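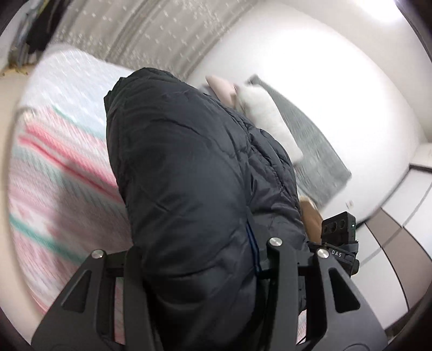
Accueil | Boutique | Pâtisserie | Confiserie | Recettes | Panier

Thermomètre à sucre Derkex - sonde inox, lecture jusqu'à 200 °C

Pour sirops, caramels, nougats, pâtes de fruits. Sonde longue, pince réglable pour le bord de la casserole, cadran qu'on lit sans se pencher au dessus de la vapeur. Réf. 609. En stock, départ entrepôt sous deux jours.

Sonde de 27 cm. Pile fournie. Alarme à régler soi-même, volume correct sans plus. Lecture en °C ou °F, bouton au dos.

Repères utiles : petit boulé 115 °C, grand boulé 125, petit cassé 135, grand cassé 150. Caramel clair vers 160 - après ça va très vite, retirez du feu un peu avant.

Nettoyage : sonde à l'eau chaude, tout de suite. Jamais le boitier sous le robinet. Pas de lave-vaisselle.

Avis d'Areti Tsoukalas : « Pris pour le nougat, sert surtout aux confitures. La pince est dure au début. »
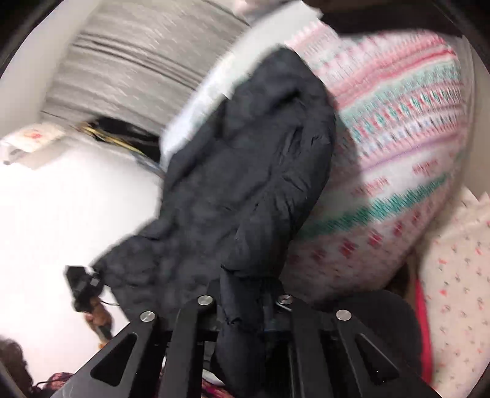 Peut-on s'en servir pour un bain de friture ?
Tout à fait, l'huile se travaille entre 160 et 180 °C, donc dans la plage. Bien essuyer la sonde avant, et ne pas la laisser toucher le fond.

Livraison offerte dès deux articles. Retour possible sous un mois, emballage d'origine, pile retirée svp. Modèle avec sonde courte épuisé, retour prévu en août.

Vus récemment
- Casserole à sucre Vorngate, fond épais
- Cadre à nougat MacAulay
- Spatule coudée Lurodbridge
- Feuilles azymes, paquet de dix

Contact - Mentions légales - Haut de page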